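The **Garulska scale** is a self-report questionnaire used in psychology to measure how strongly a person's mood responds to small everyday events, such as a greeting from a stranger, a short delay, or a piece of music heard in passing. It has 16 items in its standard form. Higher scores indicate larger shifts in mood following minor events, whether pleasant or unpleasant. The scale does not measure general happiness and is not a diagnostic tool.

## Background

Most early mood questionnaires asked people to rate how they felt over a week or a month. Ratings of this kind tend to smooth out short changes, and two people with the same weekly score may have had very different days. The Garulska scale was drawn up by Griet Michiels to separate the average level of mood from its movement during the day. It was named after the street where the first interviews were held.

An early draft contained items on major life events, including job loss and bereavement. These were dropped after pilot testing, as answers to them varied with the age of the respondent and were only weakly related to the remaining items.

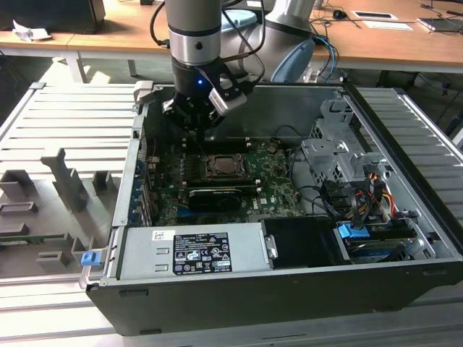

The standard form was then given to a sample of 700 adults. Respondents completed it twice, with an interval of 16 days between sessions.

## Structure

Each item names a minor event and asks how much the respondent's mood would change in the hour that follows. Answers are marked on a line running from "not at all" to "very much." The items fall into 2 subscales:

- **Uplift**, covering pleasant events (for example, being thanked, finding a seat on a full bus)
- **Drag**, covering unpleasant events (for example, a dropped call, a curt reply)

The subscales are scored separately. A total score may be reported, but Michiels advised against using it alone, on the grounds that a high Uplift score with a low Drag score and the reverse pattern produce the same total.

## Administration

The paper form requires no training to give. Respondents are told to answer for an ordinary day and to leave blank any item describing an event they have never met with. A form with more than 3 blank items is not scored.

A computer version, Trodura, presents the items in random order and records the time taken on each. Response times are stored with the answers but do not enter into the score. Scores from the paper and computer versions should not be pooled unless the mode of testing is recorded. 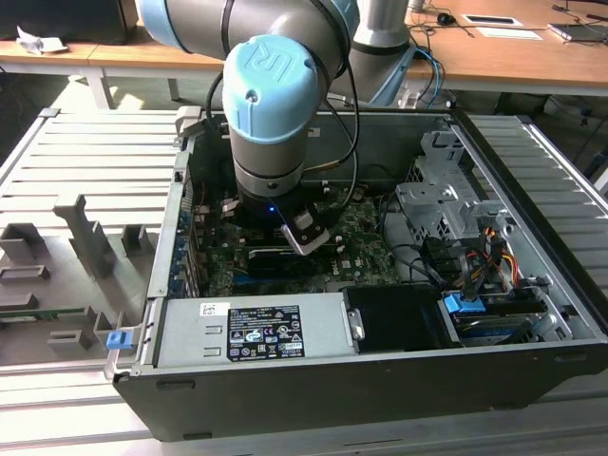

*Open desktop computer tower on a slatted metal workbench, with a robotic arm above the motherboard.*

## Related measures

The **Rivadeneyra diary** covers similar ground by a different method. Participants write down minor events as they occur and rate their mood before and after each. It avoids reliance on memory but takes more effort, and dropout is higher. Marisol Cuervo compared the two methods and found fair agreement for unpleasant events and weaker agreement for pleasant ones.

## Criticism

Cuervo has argued that the Uplift items favor people who live in towns and spend much of the day among strangers. Other objections concern the wording of the Drag items, several of which describe rudeness, so that the subscale may partly measure sensitivity to other people's conduct. A revised form with fewer social items has been proposed but has no published norms.

## See also

- Affect
- Experience sampling
- Self-report inventory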